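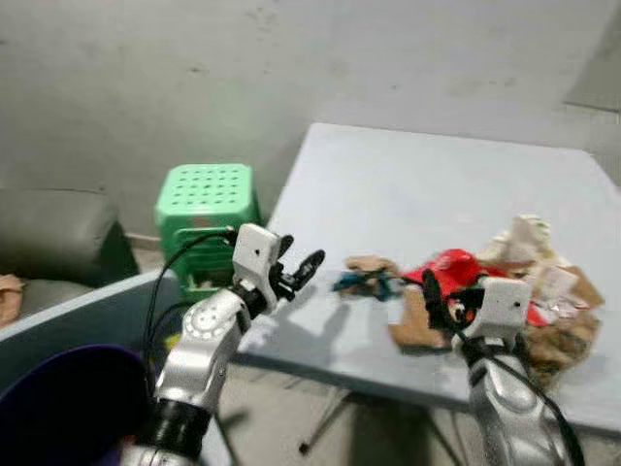 Notebook, 2021-09-20. Left gripper dropped out again during the trash clearing runs. Second time on this arm, last one was in February and we blamed the connector. Run was going ok up to there: right hand in on the red bag, fingers pressed into it, left one open near the front edge of the table and supposed to come across for the small stuff (the teal scrap, the brown paper bit). Fingers stayed open. Close command went out, no motion, no current to speak of, and the controller did not fault for 4 seconds. That last part is what bothers me.

Log says 353 close commands sent on the left, last 2 not acknowledged. Right side clean the whole session.

What I did
- hit stop, arms held position, OK
- waited, cleared fault, tried to re-home left. Started homing, died halfway.
- powered down, tags on the switch
- wiggled the left gripper cable by hand with the meter on it. Signal pair opens when the cable is pulled back toward the forearm. Fine when slack.

So: cable, prob right at the exit from the gripper housing. It goes up out of the top of the housing, loops out and back down the outside of the arm, and all the bending happens in that loop. When the wrist rolls out far the loop goes tight. Jacket looks fine from outside, break must be in the conductor. Have not cut it open yet. Agata wants to see it first, so DON'T throw the old one in the bin.

The safety bit. Left arm kept following its path with a hand that wasn't answering. Nothing got hit. But if it had been holding something we would not have known whether it was still holding it. Watchdog on the gripper channel was set to 600 ms in the Brondari config, I checked, and the value never made it to the left controller after the last firmware load. Right one has it. Left is on factory default. My fault, I loaded the left and did not read the parameters back.

Agata Pellegrini came by, says same thing happened on the Vidby cell and they only caught it when somebody compared the two param dumps side by side. She has a script for the compare, will send.

Fixed so far: watchdog value written to left, read back, power cycled, read back again. Pulled the gripper plug on purpose with arm parked, it faults right away now. Did it on the right too, same.

Not fixed: the cable. Kirkasent has the longer version, asked for a quote. Until it comes NO runs with the left arm. Right arm only is ok, slow speed, left parked and locked out.

To do
- new cable, longer loop, strain relief at the housing
- limit wrist roll on left in software untill then and probaly after
- param readback after every firmware load, both sides, paste in here
- ask Samuele Rinaldi if the right cable is the same age. If yes swap both.

Key for the lockout is in my top drawer.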